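Home Opinion Automation Workshop Notes Contact Log in

We use cookies to remember your settings. Accept Manage

The belt kept running

By Lamduan Chaiyaporn

In April the sorting arm at our Fedcombe site stopped in the middle of a shift and the conveyor did not. The arm had lost its connection to the controller and gone into a protective stop, as it should. The belt was on a separate drive and knew nothing about it. It carried parts past the arm and off the end for four minutes before a technician across the room looked up.

No one was hurt. We lost 414 parts to scratches and mixing, out of a run of 3,783. The report called it a communication fault and recommended a new cable. The cable was replaced the same afternoon and the matter was closed.

I think the report was wrong, or at least it stopped too early. Cables fail. The fault I care about is that two machines doing one job could disagree about whether the job was going on.

The usual answer is that there is a stop button. There is, and it works. But a button on a teach pendant stops what the pendant is wired to. Ours was wired to the arm. The technician hit the pendant first, because that is what he was trained to do, and then had to walk to the belt drive and switch it off there. When I asked the others on that crew, most of them believed the red button stopped everything.
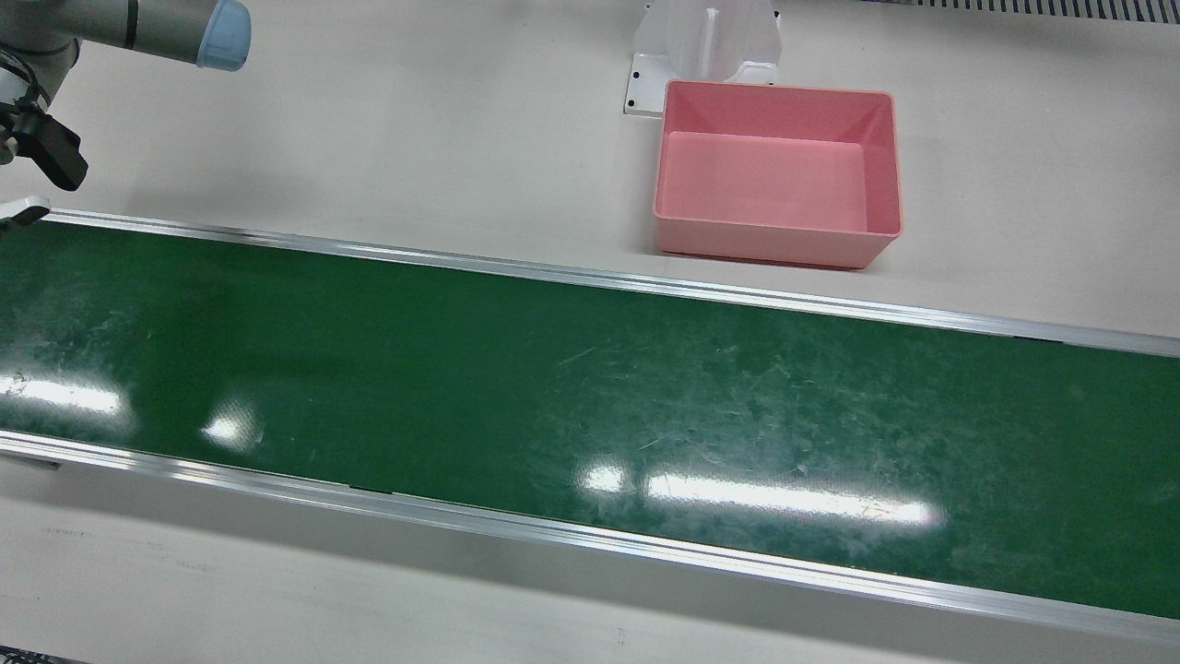
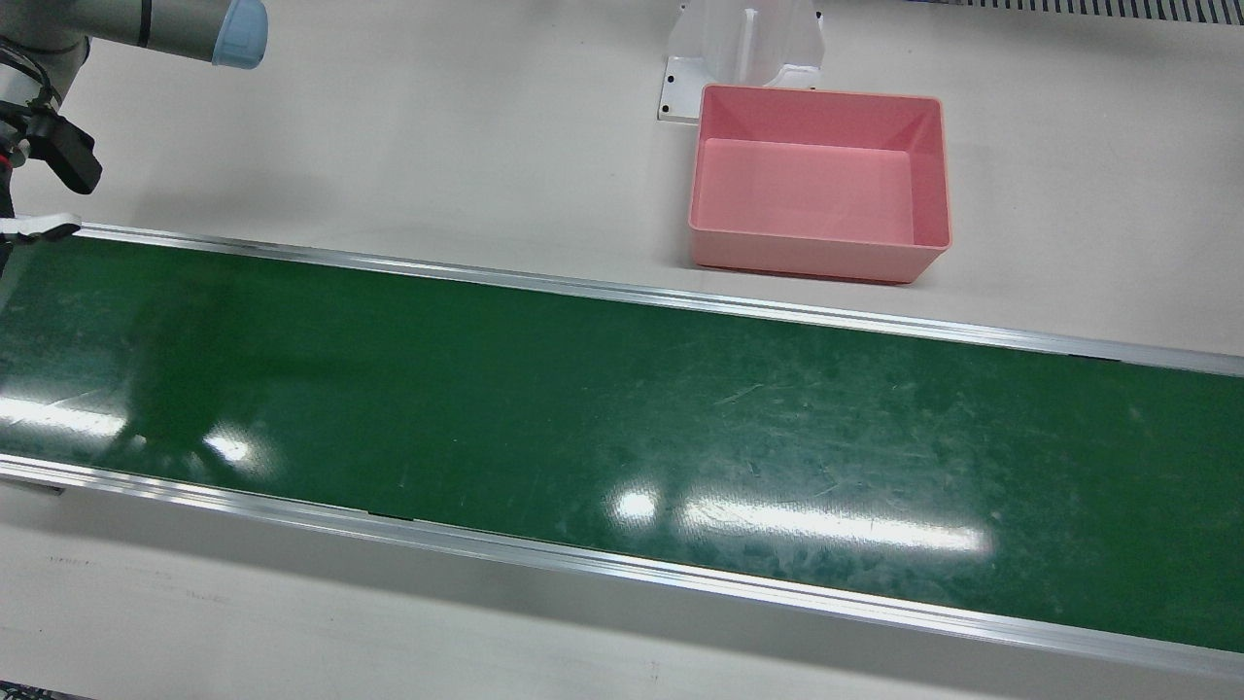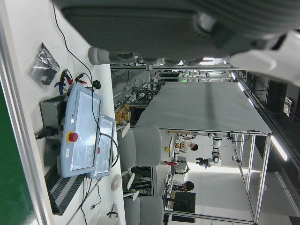

We bought the arm through Rellora and the belt through Melnychuk, and each of them sent a manual with a good safety section. Neither manual mentions the other machine. That gap belongs to whoever puts the two together, and in our case that was us. We signed off on the cell after testing each stop by itself. Both tests passed. We never pulled the arm's cable while the belt was moving, which would have taken a minute.

I have heard the argument that linking the stops causes more downtime. It does. Our sister site at Jaltgate linked theirs and had more short stops in the first month, mostly from a loose guard switch. They fixed the switch. I would take that trade, and I would take it even if the stops had stayed high.

So my view is that a cell should not be approved until somebody has cut each signal in turn with everything running and written down what kept moving. If anything keeps moving, the button needs a label saying what it does not stop, until the wiring is changed. We put ours on with tape in May. The wiring is still on order.

Comments (3)

beltguy: We had the same thing with a feeder. Two vendors, two stops, and each one blamed the other.

R. in maintenance: Tape labels fall off. Get them engraved.

hollis4: Did the new cable fix the dropouts, or are you still getting them?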